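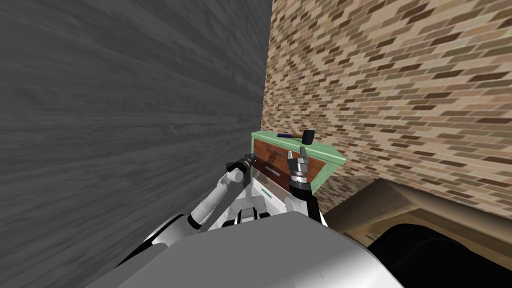

Drawer-and-hammer cell, simulator view. Dark gripper on the left arm, silver two-finger gripper on the right.

Gripper comparison: pre-run inspection, simulated cell
Date: Sep 2, 2025
Inspector: Christos Galanis
Second reader: Audrey-Anne Landry
Controller: Dokell, build 8

1. Left arm clearance to gray wall
MARGINAL. The wall is very close on that side. Dokell reports no collision, but it was told to ignore contacts under 4 mm, and I did not agree to that. Put the limit back before anyone logs a score.

2. Right gripper clearance to hammer
HOLD. Fingers are up and just under the hammer head. If the first move is straight up, it hits. Start pose to be changed.

3. Lower compartment open at start
NOT ACCEPTED. The Grular task sheet says everything closed. An open compartment in front of the arms is an obstacle for one gripper and maybe not for the other.
A-A.L.: I would run it both ways and report both.
C.G.: Fine, but in separate tables.

4. Drawer handles, friction value
OPEN. Set to the Boychuk default. Where does the default come from? I asked in July and got a link to the same default.

5. Hammer mass and center of mass
PASS on mass. Center of mass is halfway along the handle, which no hammer I own would agree with. Fix it.

6. Force limit, both grippers
PASS. 30 N each, checked in the config and again in the log.

7. Emergency stop in software
PASS, 100 ms. Says nothing about the hardware stop. Do not copy this line into the lab checklist.

8. Claim that Dusik gripper is "safer near furniture"
NOT SUPPORTED. One good batch in a simulator with soft contacts. Strike it from the summary.
A-A.L.: Can we say "promising"?
C.G.: No.

Result: not released. Items 1, 2, 3 and 5 to be closed, then reinspect. Item 4 can stay open if the friction value is printed next to every score.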